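Sorting Cards and Passes
4 min read

Membership cards, passes and gift cards pile up in a drawer faster than anything else in the house. Set aside 29 minutes and do the whole lot at once.

1. Empty every wallet, bag and coat pocket onto one table. Check the dates and cut up whatever has expired.

2. Wipe the cards with a barely damp cloth. Dry them before they go back in a stack. Sticker residue comes off with a drop of cooking oil.

3. Group by kind, then by color. Keep the printed name or title at the top edge of the card where you can read it. A stepped holder works better than a box for anything you use each month. I have a Skekamby, but any holder with a slope will do.

4. Overlap the rows so each card hides only part of the one behind. Two columns of four is a good size for a shelf, with the light blue VIP cards in the upper rows and the gold or beige ones below.
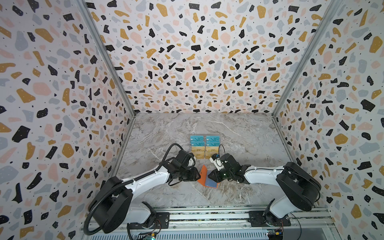
5. Write down the card numbers and keep the list somewhere else. Gift cards with a balance go in an envelope at the front of the drawer.

Go through the holder again in December, before the new cards start coming in.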